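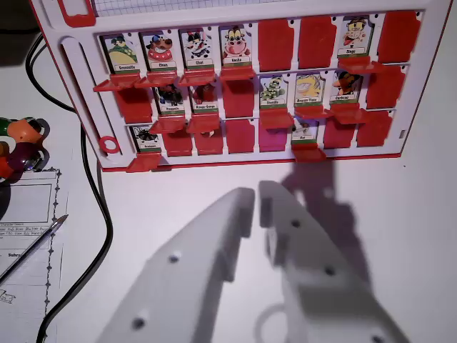 According to Corinne Begay, the Breltside Guessing Robot Project has never settled whether it is a robotics class or a board game club with expensive equipment. The remark, made in a comment on the project's own results page, is often repeated by its critics, and the members have not done much to answer it.

The Breltside Guessing Robot Project is a student robotics project in which a two-fingered arm is programmed to play a tabletop guessing game against a person. It began as an evening class and became a club when the class lost its place on the timetable. Members work in pairs, and most stay for a single school year.

Game and equipment

The project uses a French-language animal edition of the game. The cards carry names such as Grenouille, Vache, Corbeau and Requin Tigre, and each sits in a window with a small red door. In play, one side picks a secret animal and the other asks yes-or-no questions, closing the doors of the animals that have been ruled out. The French edition was chosen because it was cheap secondhand. Later accounts by the club say that it was picked to "add a language challenge," a claim that does not appear in any of the early notes.

The arm views the board through a small camera mounted close to its fingers. The control program, named Gudia, handles movement. A second program, Jalen, keeps the list of remaining animals and decides what to ask next. The two were written by different pairs of students and share very little code. Much of the club's time has gone into getting one to accept messages from the other.

Closing the doors

The main physical task is closing a chosen door without disturbing its neighbors. An open door folds down toward the player, and the doors of the front row hang over the lower edge of the board, where the fingers come in. The usual method is to place one fingertip under the door and push it up. Pinching the door with both fingers was tried first and was dropped by December.

The club reports that the arm closed the correct door in 30 of 50 attempts during its best session. The figure should be read with some care. Attempts in which the board slid on the table were left out of the total, and the session log does not say how many of these there were. Doors in the middle row were used more often than those at the ends, where the arm has less room to work. A repeat of the test by another pair produced 17 correct closings in the same number of attempts, and this result is missing from the club's summary.

Choosing questions

Jalen picks its questions from a table filled in by hand, with entries such as "has feathers" and "lives in water." The club has described this as reasoning. It is closer to a lookup: the program selects whichever question comes nearest to splitting the remaining animals in half. Several entries have been disputed. The frog was at first marked as not living in water, and the penguin as able to fly, an error that lasted through 2 public demonstrations. The caterpillar's entry under "has legs" has been changed repeatedly and is marked "ask someone" in the current version.

Competition

The project entered the student section of the Hakim Challenge, where entries are judged on a live run and a written report. It was placed in the lower half of the field. The judges' notes praised the report and observed that a team member had reached in to straighten the board during the run. The club's page lists the entry under "awards," although the only document it received was a certificate of participation.

Reception

Opinion of the project is divided. Supporters point out that members with no background in programming have left able to write and test a working motion sequence, and that the records, while incomplete, are open to anyone. Begay's longer criticism is that the work has been steered by what looks good to visitors. In her view a plain row of hinged flaps would have taught the same skills sooner, and would have made the success rates easier to check. The club replied that few students would sign up to close plain flaps. It has offered no enrollment figures to support this.

Work on a second arm, intended to let two robots play each other, has been listed as "in progress" for several terms.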